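Questions I Get About Wallpapering (and My Usual Answers)

I hang wallpaper for a living in Branthorpe and the towns nearby, and my inbox fills up with the same handful of questions every spring. So I finally typed up the answers. Last updated May 29, 2026.

Do I have to take the old paper off first?

Yes. I know, I know. You can find people online who paper right over the old stuff, and I've spent whole days peeling off their work. The new paste soaks in, the old layer lets go, and you end up with bubbles right at eye level. Warm water, a sponge, a wide scraper, and some patience will get you there. Score it lightly if it's vinyl, but go easy or you'll be filling little holes all weekend.

Can I do it over fresh paint?

Give the paint a few weeks to cure, then put on a coat of wallpaper primer. Please don't skip the primer! Regula Schwaiger, who taught me the trade, used to make me primer entire rooms before she'd let me touch a roll, and I grumbled about it the whole time. She was right.

How much should I order?

Measure each wall, then look at the pattern repeat on the label. A small print wastes very little. A big one with a long repeat can eat an extra roll or 2 before you've turned the first corner. Order it all at once and check that the batch numbers match, even if the shop swears it doesn't matter.

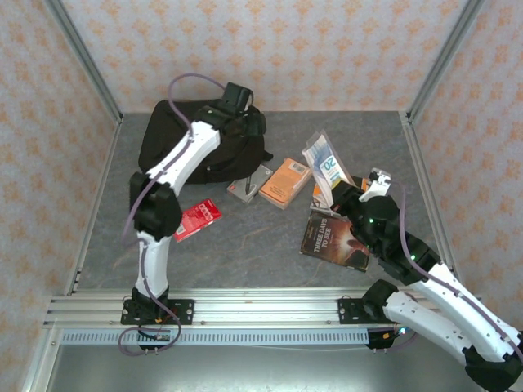
Are small florals hard to line up?

Easier than stripes, if you ask me. Stripes show every crooked wall in the house, and every house has crooked walls. With a little flower print you can fudge a corner by a hair and the eye just slides past it. I still hang a plumb line for the first strip on every wall -- don't trust the door frame, it's lying to you.

What do you charge?

A powder room starts at $300 for labor if the walls are in good shape. Stripping old paper is $70 an hour on top of that, and I'll give you my best guess once I've picked at a corner. Ceilings are extra, and I do grumble.

Peel-and-stick: yes or no?

For a rental, sure, go for it (ask your landlord, though). It likes smooth walls and hates texture. Get a friend to hold the bottom while you work from the top, or it'll fold over and stick to itself and you'll say things you regret.

Do you travel?

I'll go as far as Testberg. Past that I send people to Kamrul Herath, who does lovely neat work and is much better than I am at stairwells.

When can you start?

Usually a month or so out. Send me photos of the room, your wall measurements, and the name of the paper if you've picked one, and I'll write back in the evening once I've washed the paste off my hands.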